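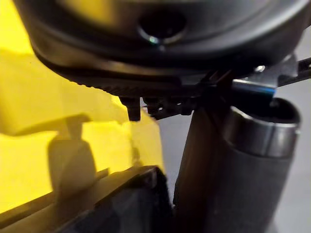 Foulkes

12/07/2026

How do you shade shiny round things in pencil? I started drawing in February and I'm completely hooked, but everything metal comes out like a gray potato. My sketchbook is the smooth kind from the Clekorstead art store, and I own a 2B, a 4B and a very tired eraser.

Dedau

Oh, you're going to love this stage! Squint first and get the big darks down before any blending. Most beginners stop at medium gray, so push that 4B much harder than feels polite. 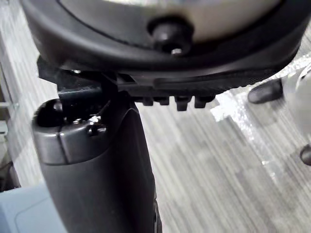 Contrast does the heavy lifting in a shiny drawing. Bare paper looks dull until you put a real black next to it - look how the silvery center glows against that thick dark rim. I'd leave the center almost untouched, then put one small crisp highlight on the knob and stop.

Stesau

just use a blending stump, works for me

Foulkes

Tried one, got a smoother potato!

Clekorstead Sketchers

Seconding the dark darks. Stumps are great once the values are in.
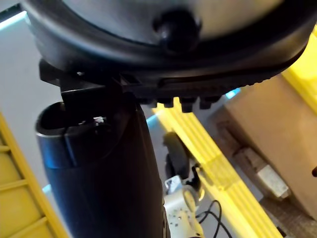 Soft edges and hard edges are the other half of it. Let the tone drift across a curve, and save your sharpest point for places where the form breaks. The gray dome wants a slow fade, while the little square teeth along the bottom of the rim need clean edges. Sharpen between them if you have to. I go through a lot of pencils and regret nothing.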